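The Collector's Report

Section One: Terms of Engagement

The undersigned, Thiện Ngô, was engaged in May by Wistell as a household collector. The terms were set out in a letter of two pages. The collector was to handle cloth, by means of the hand-held gripper supplied, in a room of ordinary use, and to upload the recordings each evening before nine o'clock. The model for which the recordings were intended was known as Undideo. The collector was not to address it, name it in the recordings, or inquire as to its progress.

The required number of episodes was 2000. An episode began with the garment in disorder and ended with the garment folded, or with the collector's statement that it could not be folded. Both outcomes were paid at the same rate.

Section Two: Conduct of the Work

The collector selected the bedroom. The bed was of a suitable height, and the duvet was left unmade in accordance with the letter, which asked for "surfaces as they are found." One blue T-shirt was used for the first 100 episodes. It had belonged to the collector's brother, Văn, who had left it in a drawer when he moved to the coast, and who had not asked for it back.

In the early episodes the shirt was laid down with care. The reviewing office at Himar returned these with a note. The starting positions were too similar, the note said, and the model would learn only the habits of a tidy man. The collector was instructed to introduce variety. From that evening he took hold of the shirt and threw it.

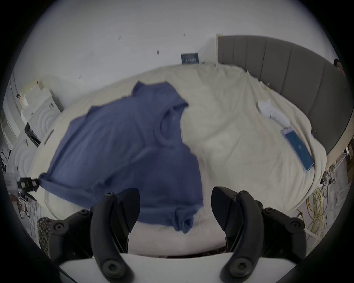

Section Three: Matters Arising

At episode 412 the reviewing office wrote again. The folds were acceptable, but a recurring feature had been noted. Before closing the gripper on the left sleeve, the collector paused. The pause did not occur on the right. The office asked whether the equipment was at fault.

The collector examined the equipment and found it to be in order. He replied that he would attend to the matter. He then watched a number of his own recordings, which he had not done before, and saw the pause for himself. Văn had always worn his left sleeve rolled once, from the age of nine or ten, and their mother had always unrolled it before the wash. The collector had been waiting, each time, to see whether the sleeve was rolled.

He did not include this in his reply – the form provided no field for it.

For several evenings he worked to remove the pause. The recordings from this period were judged poor. The shirt was dropped, or gripped through both layers, and the folds came out crooked. The office at Himar reviewed the matter and issued a correction to its earlier guidance. The pause was to be restored. In trials, it was explained, the model performed better on sleeves when it had been taught to wait before it took hold of one.

Section Four: Completion

The collector submitted his final episode in the autumn. The total stood at 2715, the additional episodes having been requested by the office and paid for separately. The gripper was packed and returned. The shirt was not covered by the return instructions.

Some months later Wistell sent each collector a short recording of Undideo at work, by way of thanks. The machine stood at a table in a building the collector did not recognize, with a basket of clothing that was not his. It drew out a green shirt, let it fall and spread it flat. It moved to the left sleeve, and there it stopped.

The collector played the recording twice. He then sent it to his brother without a message. Văn telephoned that night, a little after ten, and asked what he was supposed to be looking at.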